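Glass lids or solid lids for rice on the stove?

marshpenny
Moved into a rental in Purnatbridge in February and the kitchen came with a gas range that has exactly two settings, off and volcano. I've made rice on the stove my whole life and suddenly I'm getting a scorched bottom and crunchy top every single time. Jasmine, one cup rice to one and a quarter water, rinsed, lid on, 12 minutes, rest 10. My sister-in-law swears it's because I use a glass lid and the steam leaks out of the little hole. Is she right? Do I need to buy a whole new pot over this?

tully_b
She's half right. A vented lid does lose some water, but in 12 minutes it's not a lot. Your problem is the burner. Get a heat diffuser, one of those flat metal discs. Mine was cheap and fixed the exact same thing.

oldstockpot
Disagree. I cooked on a line for years and you will never catch me putting a vented lid on rice. Solid, heavy, tight. If you're stuck with the vent, fold a dish towel under the lid and tie the corners up on top so they don't hang near the flame. The towel catches the drips too, so no soggy patch in the middle.

marshpenny
Tying a towel over volcano burner makes me nervous lol

oldstockpot
Then put the towel on for the rest, once the gas is off. Still helps.

gravelroad63
I'm going to be the annoying one and say bake it. Boiling water, 9x13 dish, foil on tight, 375 for 25 minutes. I've got four kids and I quit stovetop rice years ago.

tully_b
Heating a whole oven for one cup of rice though?

gravelroad63
Who makes one cup of rice

henbit
Where are you, altitude-wise? I'm up near Carker at some 3000 feet and I had to add a good splash more water and a few extra minutes when I moved here. The package directions were useless.

marshpenny
Nope, 224 feet, I looked it up. Pretty much sea level. So no excuse there!

henbit
Ok then it's the flame or the pot. How thick is the bottom? Thin stainless on a hot burner will scorch no matter what you put on top of it. I had a Vodau saucepan in college that burned soup. SOUP.

marshpenny
It's thin. I could probably bend it if I got mad enough. The lid's the best part of it, shiny rim and all:

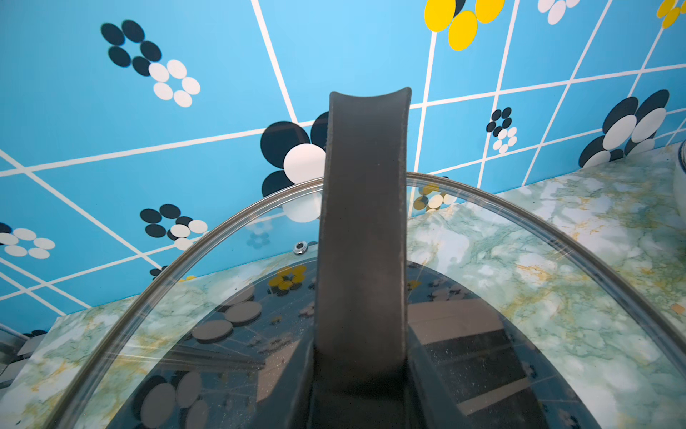 my lid, with the famous steam hole

tully_b
Yeah that's a normal vented lid. I'd leave it alone and put the money toward the diffuser.

oldstockpot
And I'd cover that vent. A little wad of foil pushed over it for the simmer, leave it off while you're bringing it up to a boil so it doesn't foam over on you.

henbit
Please don't seal up a vent with the burner on high, is all I'll say.

oldstockpot
It's a loose lid on a saucepan, it isn't a pressure cooker. But sure, low heat only.

marshpenny
Ok, update! Got a Mandagi diffuser at the hardware store, dropped the heat as low as it goes and gave it 15 minutes instead of 12. Didn't touch the vent. The bottom came out fine — not even a tan spot — but the top was still a tiny bit firm, so next time I'm doing a couple more spoons of water and the towel trick for the rest.

oldstockpot
The firm top is your steam hole. Just saying.

gravelroad63
375, 25 minutes, foil.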